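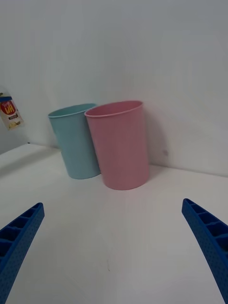 The case for the plain plastic cup

Most arguments about drinking vessels concern materials: glass against ceramic, steel against plastic. Shape gets less attention, though it decides how well a cup works in a shared kitchen. My position is that a tall, tapered plastic cup without a handle should be the default, and that each person should have a different colour.

The taper matters most. A cup wider at the rim than at the base will usually nest in another of the same kind. A straight-sided cup will not. In the office kitchen at Dorkosholm, where 43 people share one cupboard, handled mugs filled two shelves. The tapered cups we bought in August take up half of one.

The rolled lip is the second point. It stiffens the opening, so the wall can be thin without the cup folding when gripped. It also gives the fingers something to catch when two cups have stuck together.

Colour is where I expect disagreement. Putow, our previous supplier, sold us 100 white cups on the grounds that white looks clean. White cups are identical, so people lose track of their own and take another. With a teal one and a pink one on the same table, the question does not arise. Pale shades are enough, and tea marks still show on them.

There are fair objections. Plastic scratches, and a matte surface holds grease longer than a glossy one. It is a poor choice for very hot drinks unless the maker states a temperature limit. Tivard prints one on the base of its cups; Yüksel gives it only in the catalogue, on page 200, and should move it.

I would also keep 3 or more glasses for visitors who dislike plastic. Everyone else can manage with one cup, rinsed after use and left upside down on the rack.

October 31, 2020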